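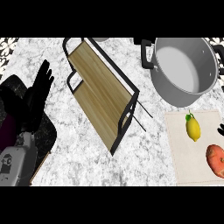

*A kitchen task in simulation: two arms, a pot, a board in its stand, a lemon and a potato on a towel.*

# The slow road to the kitchen

2 October 2018

The potato is the difficult one. Lertchai Phromma tells me this while he looks for a clean cup, and at first I think he is speaking about his lunch. He is speaking about his work. For the last two years he has tried to teach a pair of robot arms to clear a kitchen counter, and he has strong feelings about potatoes.

"A lemon has ends," he says. "You can make a plan for a lemon. Every potato is a new person."

His office at Plunberg is on the second floor of a former button factory. On his screen there is a marble worktop, and on the worktop stands a wooden cutting board in a black metal stand, with a steel pot to one side. None of it exists. The marble, the pot and the arms are all computed, and when an arm hits something Phromma presses a key and the kitchen is whole again. He can run the same chore 2000 times in one night.

The chore of this week sounds like nothing. Take the potato from the towel and put it in the pot. A child of four does it, perhaps with some noise. The program must first decide where the potato ends and the towel begins, then choose how to hold it, then lift it over the rim without touching the handle. In simulation it now succeeds in most of the attempts. Phromma does not want to give me a percentage, and I respect him for this.

When the same program goes into real arms, the result falls. Real cloth folds under the fingers. Light from a window moves during the afternoon. The people in this field call it the gap between simulation and reality, and every laboratory I visited for this article has a private way of being sad about it.

At Wendt, which makes machines for canteens, they have decided to walk around the gap. Their peeling line handles 300 kilos of potatoes in an hour and does not know what a potato is. It is a drum with a rough inside and a water pipe. The engineers there are friendly about household robots, in the manner of people who are friendly about sailing across an ocean. They would like to hear how it went.

I asked them what their customers still do by hand. The answer was long. Workers take the bad ones out. They wipe the surfaces, they carry pots to the sink, they notice that a lid is on the wrong container. One shift leader in a hospital kitchen told me that she would pay for a machine which only puts things back where they belong. She has 7 people in her team, and by her estimate one of them is always tidying.

This is the work that Madovmont promised to do in April, when the company showed its kitchen assistant to the press. I was there. It took a spoon from a drawer and laid it beside a plate, and we clapped. The spoon was always in the same place in the drawer. When I asked if we could move it, the presenter said that this would be possible in a later version.

Phromma watched the film of that evening and was kinder than I was. A fixed spoon is still a spoon, he says, and ten years ago the drawer would have been the whole project. What he objects to is the speed. The film was shortened. In the room we waited around 60 seconds for the spoon, and I remember that somebody behind me coughed twice.

So can machines do the chores yet? In a factory, yes, many of them, if the factory is arranged for the machine. Trondon has arms that pack the same box all day and do it better than I could. At home the arrangement goes the other way. The machine must accept your counter as it finds it, with the stand too close to the edge and a towel that was straight this morning.

My own guess is that the first useful helper will do one dull thing in one room, and that it will be expensive. Phromma's guess is more careful. He says he will believe it when his mother lets one near her pots — and she does not let him near them either.

Before I left he started another run. He wanted to change the weight of the potato a little each time, to see where the grip begins to fail, and he thought he would have the numbers by morning.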